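Jun 19, 2018

Bought the oat drink from Drakos after all. $3 a carton, and the front promises "heart smart" in letters bigger than the name. I read the side while the coffee brewed. Water, oats, oil, salt.

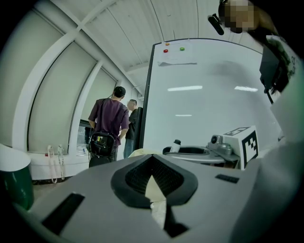
The oil is what bothers me. The store in Kestdale had 32 feet of shelf for this stuff and I couldn't find one carton without it. Nearly 40 calories more per cup than the skim I gave up in February, and who decided that was healthier? Tastes fine, a bit like wet cereal. I'll finish the carton. I doubt I'll buy a second. 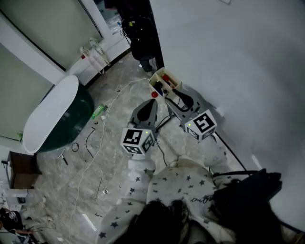 Wednesday

Back to skim. Slept the same, felt the same.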